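3장. 책상 위 파란 통에 쓰레기봉투 끼우기

자, 2장에서 책상 다리 높이까지 맞추셨으면 이제 제가 제일 좋아하는 부분입니다. 책상 위에 올려 두고 쓰는 작은 통 말이에요! 우베스테드(Uvstead) 공유 작업실에 처음 들어오신 분들이 이 통을 서류함으로 쓰시는 경우가 꽤 있는데, 물론 그렇게 쓰셔도 말리지는 않습니다만 저는 종이 부스러기랑 테이프 조각 담는 용도로 씁니다. 이 장은 그 기준으로 적었어요.

글은 제가 쓰고, 순서가 맞는지는 수마이야 시디키(Sumaiya Siddiqui) 님이 직접 따라 해 보면서 봐 주셨습니다. 수마이야 님이 막혔던 데가 4번하고 7번이라 그 두 군데는 설명이 좀 깁니다. 급하신 분은 번호만 훑으셔도 됩니다.

3.1 시작하기 전에

꺼내 둘 것은 많지 않아요.

- 파란색 직사각형 플라스틱 통 (비품 번호 1597)
- 롤형 쓰레기봉투 한 묶음, 은색 포장 그대로
- 마른 천 한 장
- 가위 (봉투 절취선이 잘 안 뜯길 때만)

통은 비품 선반 아래 칸에 있고, 봉투는 그 옆 칸에 있습니다. 봉투 칸에 아무것도 없으면 공용 주문표에 품목 번호 2108을 적어 주세요. 타비르 말고 "탄비르 아베이세카라(Tanvir Abeysekara)" 앞으로요. 이름을 잘못 적으면 주문이 그냥 대기 상태로 남아 있더라고요. 제가 두 번 당했습니다.

참고: 선반에 비슷하게 생긴 회색 통이 있는데 그건 몬달(Mondal) 쪽 공구 보관용이에요. 가져가시면 안 됩니다.

3.2 자리 잡기

1. 책상 위를 마른 천으로 한 번 닦습니다. 흰 상판이라 작은 점이나 긁힌 자국이 눈에 잘 띄는데, 천으로 안 지워지는 건 그냥 두세요. 저는 처음에 수세미로 문질렀다가 그 자리만 반들반들해져서 아직도 볼 때마다 속상합니다.

2. 통을 책상 가운데에 놓습니다. 긴 쪽이 앞뒤로 가게요. 가로로 돌려 놓으면 팔꿈치에 자꾸 걸리고, 무엇보다 봉투를 씌울 때 양옆으로 손 넣을 자리가 좁아집니다.

3. 봉투 롤은 포장째로 통 왼쪽에 눕혀 둡니다. 똑바로 줄 맞출 필요 없어요. 비스듬해도 전혀 상관없습니다.

여기까지 하셨으면 대충 이런 배치가 됩니다. 저는 이 상태를 "준비 끝"이라고 부르고, 뒤에서도 그렇게 적을게요.
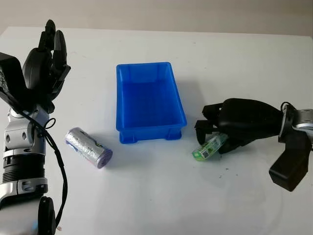

그림 3-1. 준비 끝 상태. 빈 통은 가운데, 봉투 롤은 그 왼쪽.

통의 방향이 헷갈리시면 골이 가로로 나 있는 면을 찾으세요. 그 면이 앞입니다. 앞쪽 모서리 아래에 짧은 발이 두 개 있어서 바닥이 상판에서 살짝 떠요. 그 틈으로 봉투 끝자락이 말려 들어가는 일이 있으니까 9번에서 한 번 더 확인하겠습니다.

주의: 통을 상판에서 질질 끌지 마세요. 옮길 때는 테두리를 양손으로 잡고 들어서 옮깁니다.

3.3 봉투 꺼내기

4. 포장을 뜯습니다. 그런데 아무 데나 뜯지 마시고! 롤의 한쪽 끝이 보라색이죠? 그쪽 가까이에 보라색과 노란색이 들어간 작은 라벨이 있습니다. 저는 라벨을 건드리지 않고 그 반대쪽 끝을 엽니다. 라벨이 남아 있어야 다음에 주문할 때 같은 걸로 찾을 수 있거든요. 수마이야 님은 라벨 한가운데를 시원하게 찢으셨고, 그래서 그다음 주문 때 둘이서 한참 고민했습니다.

5. 첫 장의 끝을 찾아 천천히 당깁니다. 끝이 안 보이면 롤을 손바닥 사이에서 살살 굴려 보세요. 끝자락이 슬쩍 들립니다.

6. 절취선에서 한 장만 뜯습니다. 한 손으로 롤을 누르고 다른 손으로 옆으로 당기는 편이 잘 뜯겨요. 위로 확 당기면 두 장이 같이 나오거나 밑이 찢어집니다. 그래도 안 되면 가위를 쓰시고요.

참고: 두 장이 같이 나왔다고 다시 말아 넣으려 애쓰지 마세요. 접어서 통 바닥에 깔아 두면 다음번 교체 때 바로 쓸 수 있습니다. 이건 슐리 쿠마라싱헤(Shiuli Kumarasinghe) 님이 알려 주신 건데 저는 이제 일부러 두 장씩 뜯어요.

3.4 씌우기

7. 봉투 입구를 벌립니다. 이게 의외로 제일 오래 걸리는 단계예요. 손끝이 건조하면 비닐이 도무지 안 벌어지거든요. 입구 쪽을 양 손바닥으로 비비면 두 겹이 어긋나면서 열립니다. 입으로 불지는 말아 주세요, 공용 비품이니까요. 그리고 막혀 있는 쪽을 붙잡고 씨름하고 계신 건 아닌지도 봐 주세요. 저도 하고 수마이야 님도 했습니다.

8. 봉투를 통 안에 넣고 입구를 테두리 바깥으로 넘깁니다. 테두리가 바깥으로 살짝 벌어진 모양이라 걸치기가 편해요. 먼 쪽 짧은 변을 먼저 걸고, 그다음 가까운 쪽, 마지막에 양옆 순서가 좋습니다.

9. 통을 들어 올려 발 밑에 비닐이 끼지 않았는지 봅니다. 끼었으면 빼서 위로 접어 올리세요.

10. 손을 주먹 쥐고 봉투 바닥을 네 모서리까지 가볍게 눌러 줍니다. 공기가 남아 있으면 첫 쓰레기를 넣는 순간 봉투가 훌렁 딸려 올라와요.

11. 남은 롤은 포장에 도로 넣고 선반에 갖다 두세요. 책상에 두고 쓰고 싶으신 마음은 압니다. 저도 그랬는데, 굴러떨어진 봉투가 복도까지 길을 만든 뒤로는 꼬박꼬박 갖다 둡니다.

주의: 이 통에는 액체, 칼날, 다 쓴 건전지를 넣지 않습니다. 칼날과 건전지는 입구 쪽 수거함으로 가져가시면 돼요.

3.5 잘 안 될 때

봉투가 자꾸 안으로 흘러내린다
봉투가 통보다 너무 큰 겁니다. 남는 비닐을 한쪽 모서리로 모아 한 번 꼬고, 느슨하게 매듭을 지어 테두리 밑에 걸어 주세요.

봉투가 테두리까지 안 닿는다
사이즈를 잘못 집으신 거예요. 억지로 늘리면 옆이 터집니다. 한 치수 큰 것으로 바꾸세요.

통이 흔들린다
발 밑에 뭐가 끼었는지 먼저 보시고, 그래도 흔들리면 2장으로 돌아가 책상 수평을 다시 맞춥니다. 제 경우는 언제나 책상이 문제였습니다.

포장이 찢어져서 롤이 풀린다
고무줄 하나면 됩니다. 롤 가운데보다 끝 쪽에 감는 게 덜 눌려요.

3.6 교체 주기

테두리에서 손가락 두 마디쯤 남았을 때가 제일 묶기 편합니다. 꽉 채운 다음에 묶겠다고 버티시는 분들이 있는데(마누체흐르 님, 보고 계시죠?) 그러면 결국 봉투를 하나 더 쓰게 돼요. 다 묶은 봉투는 복도 끝 수거실로 가져가시고, 수거실 문 번호는 911입니다.

8월에는 좀 더 자주 비워 주세요. 종이만 담는다고 해도 누군가는 꼭 귤껍질이나 과자 봉지를 넣거든요.

통 자체를 씻을 때는 미지근한 물에 주방 세제를 조금 풀어서 부드러운 쪽 스펀지로 닦고, 뒤집어서 말립니다. 골이 파인 면에 먼지가 끼기 쉬우니 그쪽은 헌 칫솔로 한 번 훑어 주시면 좋아요. 완전히 마르기 전에 봉투를 씌우면 비닐이 벽에 착 달라붙어서 8번이 몹시 힘들어집니다.

이 장 최종 수정: 2023-01-03
다음 장: 4장. 케이블 정리대 달기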